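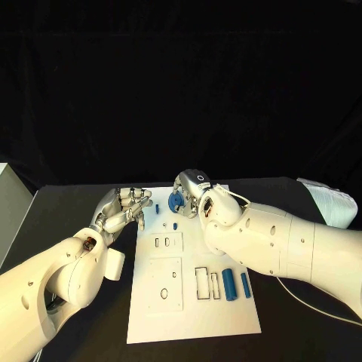
Snežana Georgiev came back to Drallolville in November, after 91 days at the clinic in Stundberg. The bus driver knew her and did not say anything, and she was grateful for this. Her brother Nikola had cleaned the kitchen and put a new lock on the cabinet where their father's pain pills used to be. On the wall he had hung a black cloth over the window, for the cold. She sat at the table, and it was dark gray and she had forgotten that it was dark gray.

"Are you hungry?" he asked.

"No. Maybe soup."

He heated the soup. Outside, a car stopped in front of the house and she knew the sound of the engine. It was Stavros. He still came by this street every evening, slow, with one window open.

"He asked about you," Nikola said. "Two times, maybe 3."

"What did you tell him?"

"That you moved to the coast."

She laughed, and it hurt a little in the chest. They had never seen the coast, not one of them. Their father talked about it until the week he died – the boats, the fried fish, the price of a room.

The car waited. Snežana held the spoon and looked at the cloth. It moved a little at the bottom, where the air came in. In Stundberg the counselor had told her to count slowly to 9 and then decide. She counted. Then she counted again in her mother's language, and it took longer.

The engine went away up the hill.

"More bread?" said Nikola.

"Yes," she said. "Cut it thick."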